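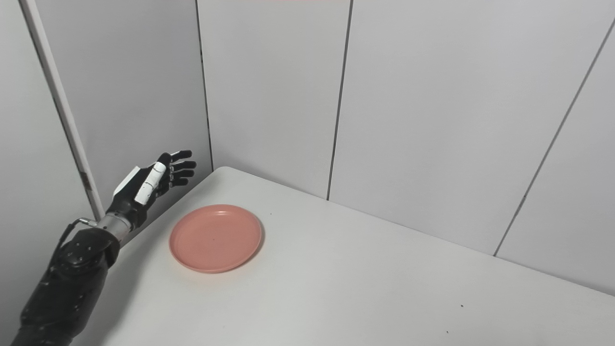 Open hand over the table, pink plate in its place.

May 23, 2020

A long day in the workshop at Pornside. I wanted to finish the wrist, but the wrist did not want to be finished. The cable still makes a big loop on the side, and each time I turn the joint I watch it with fear. In October I wrote in this diary that I will make it shorter. I did not make it shorter.

The morning went to the finger settings. I changed the thumb limit from 78 to 41 and wrote both numbers on the tape, so I don't search for them again next week. Worus (this is what I call the control program) crashed 2 times before lunch. The log stopped at line 968 both times, so at least it is a polite error – it comes back to the same place.

After lunch I worked only on the approach to the plate. My plan is that the hand comes from the side, low, with the fingers forward. Closing is for another day.

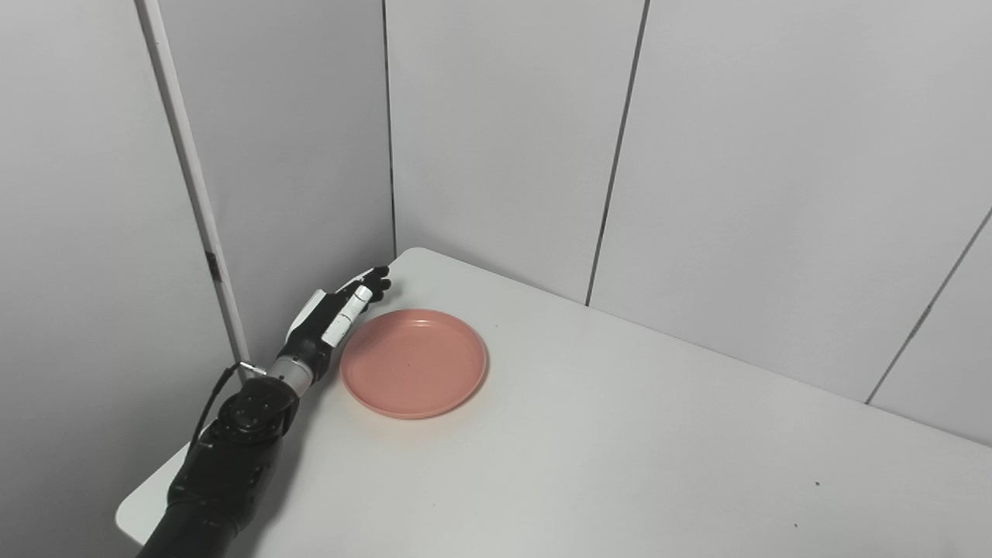 Fingers close to the rim, no grip yet.

I must order screws from Pallari on Monday, the short ones. Also ask if the shared drill is free in the evening. My back hurts from the low stool and I ate too late again. Tomorrow I rest, or maybe I only look at the log a little.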